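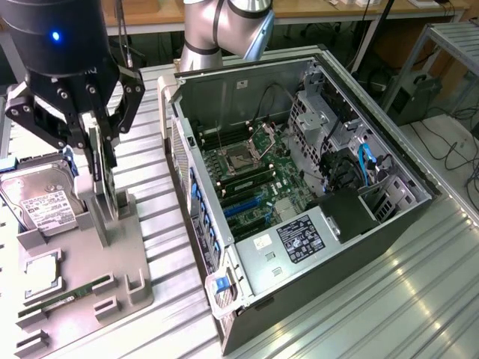
Figure 3. A 3.5-inch hard disk drive, standing upright with its printed label, and other computer parts in a gray tray.

4.2 The drawer, the closet and the old hard drive

I went into this part of the study thinking that people hang on to old hard drives out of laziness. I was wrong, and I was wrong pretty early on. The first household I visited in Kitanham had a drive wrapped in a dish towel on the top shelf of the linen closet, and the woman who put it there could tell me what was on it, folder by folder (tax returns, her late father's recipes, a half-finished novel she'd rather I didn't ask about). She hadn't plugged it in for years. She still knew exactly where it was, and she moved the good tablecloths with great care to get at it.

So I dropped my opening question, which had been "Why haven't you gotten rid of this?" It made people defensive, and a few of them apologized to me as if I'd come from the town dump. I started asking "What's on it?" instead, and the conversations got longer and a lot more fun. Most of what follows comes from those later visits, with a bit from the Hamden households where I went back and asked again.

What I'm calling a household drive is the bulky 3.5-inch type you see in Figure 3, the sort that comes out of a desktop computer. I left out phones and memory sticks. People do keep those too, but they talk about them differently, mostly as things they've lost! A drive that has been taken out of its computer is something somebody decided to keep. There was a screwdriver involved, or a nephew, or a repair shop that handed it back in a plastic bag when the rest of the machine went for scrap.

The places people put them surprised me. I'd expected the garage. Garages did come up, but drives kept in garages were usually ones whose contents no one in the house could describe anymore. If the owner knew what was on a drive, it tended to live indoors and close to other things that mattered, like passports, baby shoes, the folder with the house papers. One couple kept theirs in a cookie tin with their wedding cards. They disagreed, in front of me and with real feeling, over whether the wedding pictures were on the drive at all. I never found out, and I don't think they have either.

I should say something about labels, as I spent far too much time on them. A drive arrives with a printed label full of small text and barcodes, and none of it is any use to a family. Everybody needs to add something of their own. I saw masking tape, a luggage tag, a name in marker straight onto the metal. The wording was almost always about the person or the period: "Mom's," "college," "before the move." Hardly anyone wrote down what sort of files were inside. This fits what Delorme found with boxes of slides and home movies in his attic survey, and Lionel was kind enough to let me look through his unpublished notes, where the same kind of wording keeps turning up on shoeboxes. I had hoped to find something new here and I mostly found his shoeboxes again, one generation on.

Fear came up as well. Some owners had been told that a thrown-out drive could be read by a stranger, and they'd kept theirs for that reason alone. These were the least happy keepers I met. They didn't want the thing, they didn't know how to wipe it, and they didn't trust anybody who offered to do it for them. In Ruton I talked with a retired bookkeeper who had 3 of them in a locked filing cabinet and had lost the key. She thought this was a fine arrangement. Her daughter, listening from the kitchen, did not.

I've ended up sorting the reasons under two headings, keeping for the contents and keeping against a stranger, and I know that's a rough cut. Plenty of people slid from one to the other while we talked. A man in Hamden began by telling me his drive was "just bank stuff, I should smash it," and by the time we'd had coffee he was describing the voicemail recordings he had copied onto it. He had forgotten about those until I asked. He put the drive back in the drawer more gently than he'd taken it out, or so it looked to me, and I wrote that down at the time with a question mark next to it.

Plattner argues that stored things lose their meaning at a steady pace once they're out of sight. I like the argument and I've used it in my own teaching, but it doesn't sit well with these visits. Some drives had gone completely blank for their owners after one house move. Others had picked up meaning in the closet, usually because someone had died. If there is a pace, I couldn't see it in my notes, and with a group of households this small I wouldn't want to draw a line through anything.

There's one limit I have to own up to. I never asked to see any files. That was a promise I made when I set up the visits, and I'd make it again, but it does mean I'm reporting what people believe is on their drives. Some of those beliefs must be off (the couple with the cookie tin can't both be right). For this section I've treated the belief as the thing being kept. Whether the drives still run at all is a separate matter, and I take up the few households that went on to try theirs in Section 4.3, along with the cables they couldn't find.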